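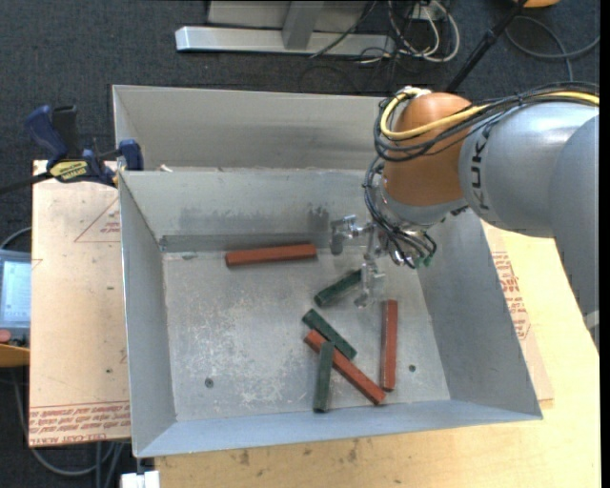
Anico has changed the maintenance schedule for the bin-picking cell at its Jirov plant, the company announced on 1 June 2026.

Under the new schedule, technicians will inspect the gripper fingers and the hoses at the robot's wrist after every 50 hours of operation. The previous interval was 200 hours. The clamp holding the metal bin will be checked at the start of each shift, and the bin's position will be measured again whenever the clamp has been released.

The change follows a review in March, which found that a small shift in the bin accounted for 66 of the cell's recorded stops. Most were cleared from the handheld controller in a few minutes.

Cable routing along the arm will remain as installed. Dureter, which supplies spare parts for the cell, will keep a replacement set of fingers at the plant.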